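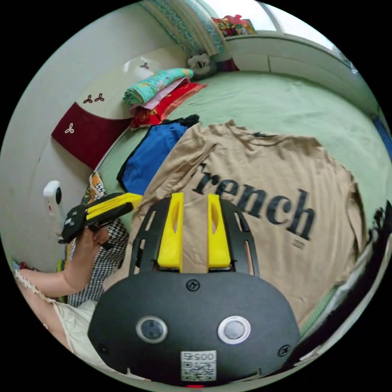 Pale green sheet on a bed, residential accommodation.

Linen supply in residential colleges: proposed change to the standard
Thread 2151, Accommodation Practice Forum

C_Buckley_Residences wrote:
Colleagues are invited to comment on a proposal before the residences at Prillora. At present, each resident of Ó Gríofa House receives a fitted sheet, a flat sheet, two pillowslips and a doona cover on arrival. The set is exchanged fortnightly under the contract with Hasotura Linen Services. Under the proposal, exchange would cease and residents would launder the supplied set themselves in the floor laundries.

The current contract requires all sheets to be washed at 60 degrees. We have no means of requiring the same of residents, and I would be grateful to hear how other institutions have dealt with this point.

Clodagh Buckley
Residential Services

northwing_ops wrote:
We ended fortnightly exchange some time ago and would not return to it. Residents were informed in writing of the recommended wash temperature and left to follow it or otherwise. Complaints concerned the number of dryers and the hours of the laundry. Temperature was never raised.

I would caution against retaining coloured linen under such an arrangement. Ours was mid-blue, and within a year no two sheets matched.

I_Iyamu wrote:
I must respectfully disagree with the previous contributor. The absence of complaints is not evidence that bedding is being washed adequately, or at all. In my experience a proportion of first-year residents will go an entire semester without changing a sheet unless a clean one is placed in front of them. Exchange is the only mechanism that prompts them.

The matter of colour is secondary. Polycotton in a pale shade holds up well enough. It is 100 per cent cotton that gives difficulty, particularly where residents use a hot dryer.

Ibrahim Iyamu

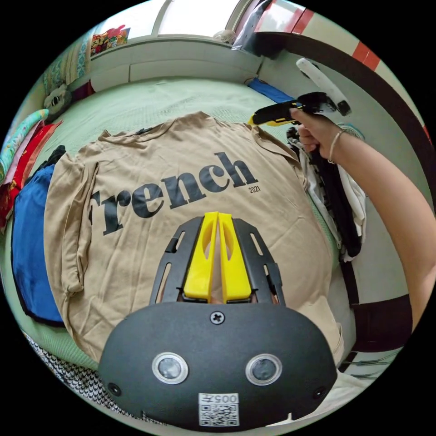 Prillora, February

C_Buckley_Residences wrote:
Further to the above, I attach the text of the notice issued to residents at the start of the trial.

"Residents on levels one and two are advised that the linen exchange is suspended for the duration of the trial. Sheets should be stripped and laundered at least once each fortnight. Personal clothing is to be washed separately from supplied linen. Clean items should be removed from the dryers promptly and folded in the resident's own room, as the benches in the laundry are required for sorting."

Several residents have asked whether the sentence on folding is to be enforced. It is not. It was included at the request of the cleaning staff, who had been finding unclaimed clothing on the benches each morning.

tablelands_housing wrote:
The instruction to wash clothing separately seems excessive. A resident with one sheet set and a week of T-shirts will put the lot in together, and I see no harm in it provided the colours are compatible. To require two loads doubles the water used and the charge to the resident.

May I ask what the charge is?

C_Buckley_Residences wrote:
The charge is $3 per wash. Drying is included. The machines are Cakar front loaders, leased, and the price is fixed for the term of the lease.
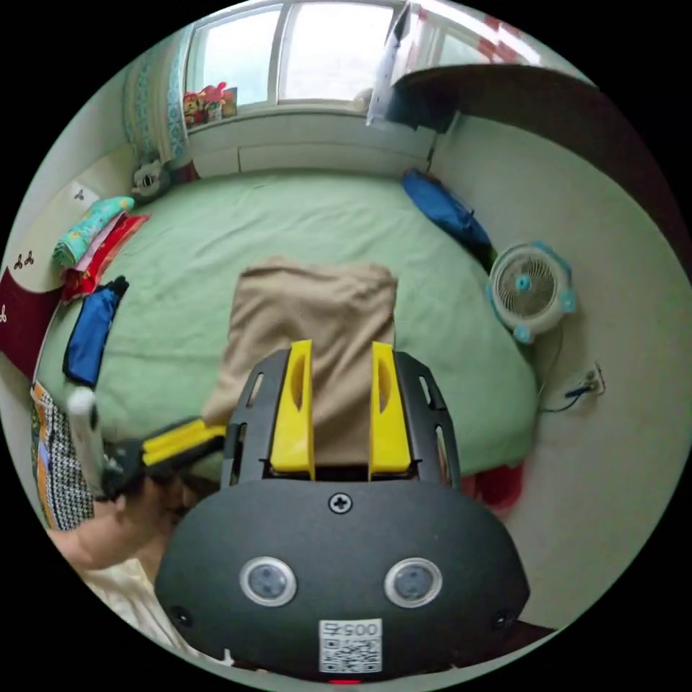

Beige cloth on a light green sheet.

I_Iyamu wrote:
I thank Ms Buckley for the figures. My objection stands. A resident who pays to wash a sheet that belongs to the college is, in effect, maintaining college property at personal expense. Should the exchange be discontinued permanently, either the wash should be free of charge or the accommodation fee should be reduced by the value of the Hasotura contract.

I also note that the notice is silent on stained or torn items. Who bears the cost of replacement?

northwing_ops wrote:
With respect to Mr Iyamu, residents already pay for the exchange through their fees. The question is only where the amount appears.

On replacement, our practice is to treat ordinary wear as the responsibility of the institution and to charge for dye transfer, scorching and loss. Disputes are few. Most relate to dye transfer, and nearly all of those to a new dark garment, which rather supports the separate washing rule that tablelands_housing considers excessive.

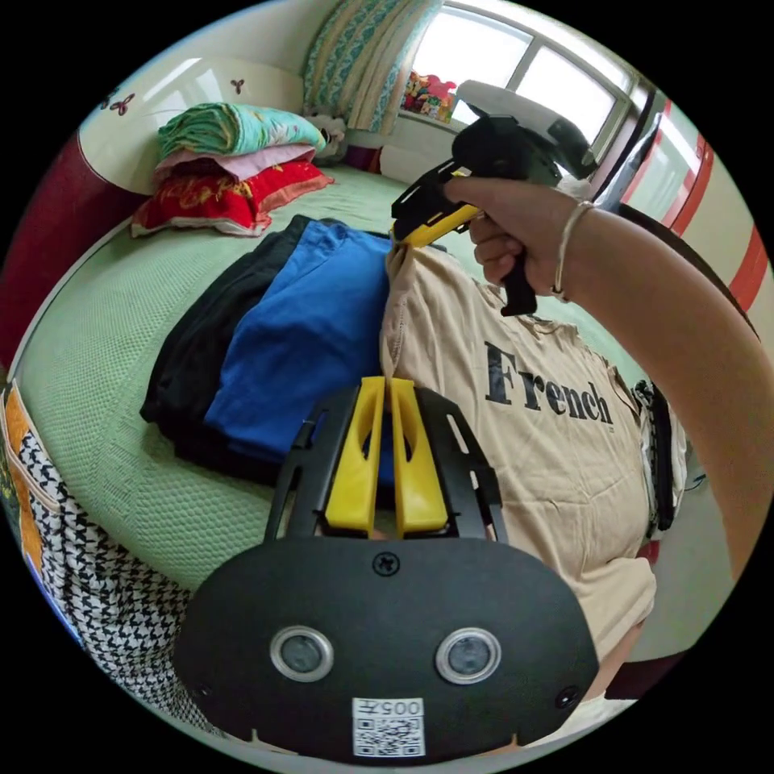 Beige T-shirt with black lettering, on a pale green bedspread.

tablelands_housing wrote:
I accept the point regarding dark garments. I would still prefer that the notice say so plainly. "Wash new dark items separately" is an instruction a resident can follow. The present wording will be ignored by the very people it is meant for.

C_Buckley_Residences wrote:
The wording will be amended accordingly. The question of the charge has been referred to the Director and I am not in a position to comment further on it. The trial continues on both levels until the end of semester. Institutions with a written schedule of replacement costs are asked to forward a copy to the Residential Services office.

Contact the moderators | © Accommodation Practice Forum | Back to top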